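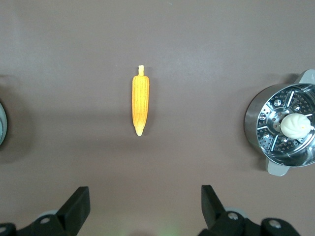 Toy corn and a steamer pot on the tabletop.

Parade Route Walk-Through, Sunday, 7 a.m.
Checked by me, Modupe Akande, on foot, with bad coffee

I've done this walk every July for a while now, and after the drunk driving crashes we've all read about, I take the car-and-crowd part more seriously than the rest. My comments are under each item, so feel free to argue with me!

1. Cross streets closed to traffic — PARTLY
Brenow Street is good. Tanasarn Avenue had one sawhorse and a gap I could've driven my van through (and it's a big van). Needs a parked truck or a water barrier before anybody lines up.

2. Barriers filled and linked — NO
The ones by the Jilari lot were empty. I pushed one over with my knee. Fill them Saturday night, please.

3. Spectators set back from the curb at turns — YES
Chalk line is down and easy to see. Folks will still drag their lawn chairs over it, so I'd like 2 marshals on that corner.

4. Fire lane open — YES
Measured it twice. Hydrant 346 is clear too, now that the porta-potties got moved.

5. Beer garden exit away from parking — NO
This one bugs me. The gate still opens right onto the lot at 2334 Skilletti Road, so people walk out with a drink in them and their car is right there. Move the gate to the north side and put the ride pickup next to it, with a sign big enough to read in the dark.

6. Sobriety checkpoint notice posted — NOT YET
The police desk told me it's coming. I'll call again Monday.

7. First aid tent reachable by ambulance — YES
Nice wide turn, no low branches.

8. Marshal radios tested — YES
Mine crackles on channel 2 but I could hear everyone.

Result: not passed yet. Items 1, 2, 5 and 6 have to be fixed, and I'll walk those again before the street opens. Permit 2484 stays in my folder until then.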